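Posted in: Course materials > Early Years Practice > Play Resources
15 August 2025 | Fergus Pringle

Handout 2: Shape and Number Boards, and What We Ask of Them

Read this before the practical. Those who read it during the practical last February will remember how that went.

Why we spend a whole session on one toy

Most of you will meet a shape-and-number board in your first placement week. It will be on a low shelf with at least one piece missing, and a child will bring it to you and wait. The board looks as if it teaches counting. Mostly it teaches turning things round until they fit, and a certain amount about temper. Both are worth having, and the counting comes along later if the adult can keep quiet long enough.

Hanne Þórarinsdóttir, who taught this unit before me, used to make students do a board with their weaker hand while somebody asked them what colour everything was. I have kept the exercise. Bring patience and short sleeves.

What the board has on it

Makers like to put a picture behind the holes. Farms are popular, then the seaside, then outer space. The picture has nothing to do with the task, and children give it most of their attention, as anybody would. On the beach board we use, the slots go across the top and the round holes run in a row beneath them, with sea, foam and sand printed on the same board. A three-year-old told me that the holes were where the crabs lived. She posted no numbers at all that morning and talked for a good while about crabs. I put it down as a language observation and suggest you do likewise.

Look into the slots as well as at them. There is colour down there, pink in one and a bit of yellow and green in another, and some children will work from that before they look at any outline. Others won't notice it at all. Write down which.

Setting out

A plain, dark table is best. Clear it first, put the board down on its own and keep the loose pieces back in their tub until the child has had a proper look. Don't straighten the board. If it is at a slant, leave it at a slant, and see whether the child turns the board, turns the piece or walks round to the other side of the table. All three are good answers, and the third is my favourite.
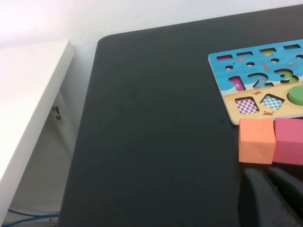 During the activity

Sit beside the child, lower than feels dignified. Hand over the tub and say one thing only. "Where do you think these go?" will do. Svend Bech's rule for students was to count silently to 77 before helping, and he could always tell who had skipped a few – it was everyone.

Don't say "good try" for every piece. They can hear you not meaning it.

For your file

One written observation, one page, in the past tense. Say what the child did with hands and eyes, and leave "enjoyed" out of it unless you have evidence. Reading is chapter 2 of the unit reader, and page 139 for those of you who like a table.

Questions to Fergus Pringle, room 812, or the Early Years office | © Brusham College | Back to top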